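Looking after the hand grippers at Basley

The Basley workshop keeps a set of hand-held grippers for the snack picking work, and they need more attention than the arm they were modelled on. This page covers how we set them up, what wears out and how we put it right. It was written for new starters at our Sarnville site and has been tidied up for everyone else.

The grippers are built to the Chaudhary pattern: two black fingers, a navy pad on the inside of each, and a trigger in the handle that closes both fingers together. The same fingers fit the arm in the Cliketell cell, so a fault found on one usually has to be looked for on the other. Keep them in matched pairs. A new finger opposite an old one will close off centre, and the pack turns as it is lifted.

Setting up starts with the fingers open and the trigger released. Check that each finger sits square in its mount, then close them slowly with nothing between them. The pads should meet along their whole length. If they touch at the tips first, slacken the finger screws, hold the fingers closed by hand and tighten again a little at a time, going from one side to the other. Do not use thread lock until the pads meet properly, or you will be cleaning it out of the holes afterwards.

Next comes the grip check. Use ordinary bags and packets with something in them. Foam blocks are fine for a first try, but they are too forgiving and will hide a worn pad. Close on the sides of the bag and stop as soon as it is held. A filled bag bows outwards when it is squeezed, and how far it bows tells you a good deal about the trigger spring. 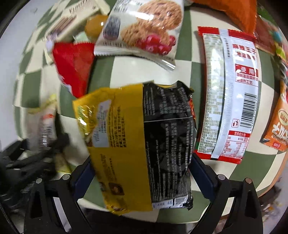 Carry on until you have tried several kinds of wrapper. Shiny foil is the hardest on a tired pad, and stiff crimped ends can catch on the edge of the pad and start to peel it. Packets with a loose inner tray are also worth trying, as the contents shift when the pack is tilted. If one type slips and the others hold, clean the pads before you change anything else. In most cases that is all it needs.

Pads are cleaned with a damp cloth and left to dry in the open. We used to use solvent wipes, but they hardened the surface and the pads went shiny within a few shifts. Crumbs and sugar get into the gap behind the pad, so run a soft brush down there as well. Every 600 grips the pads come off completely, the backing is scraped clean and the same pads go back on if they are still soft. At 1000 grips they are replaced whatever they look like.

To fit a new pad, peel the old one from the tip towards the base. Pulling it the other way tends to leave the adhesive behind. Wipe the face of the finger, line the new pad up with the lower edge and press it down from the middle. Then close the fingers on a folded cloth and leave them clamped for 35 minutes. Cutting this short is the main reason we get pads back with lifted corners.

The screws along the fingers work loose more often than they should. Go over them at the start of each shift with the small driver from the kit, and stop when you feel them bite. The holes are easily stripped. If a screw keeps turning, take the whole finger out of use and put it in the repair tray with a label saying which hole has gone. We fit a threaded insert on the bench – it is a short job, but it cannot be done properly with the gripper assembled.

Cables get the roughest treatment of all. Check the plug end and the point where the cable enters the handle, and feel along the rest for flat spots. Leave enough slack for the wrist to turn fully both ways. We changed to a softer cable in August and have had fewer breaks at the handle, though the new type picks up kinks if it is wound too tightly for storage. Hang it in a loose loop on the hook.

When the work is finished, open the fingers before putting the gripper away. A gripper stored closed will flatten its pads. Write the grip count on the card, with anything you changed and the size of any screw you replaced.

Comments (3)

padwrangler
Do you trim the new pads or fit them as they come? Ours overhang slightly at the base and collect dirt.

Basley workshop
We trim them flush with a sharp knife after the clamping time, never before.

northbench
We had the same trouble with solvent wipes. Soapy water worked for us – just don't let it run into the screw holes.

Related
Fitting threaded inserts to gripper fingers
Cliketell cell: weekly checks
Trigger springs and when to change them
Storing cables at the Sarnville site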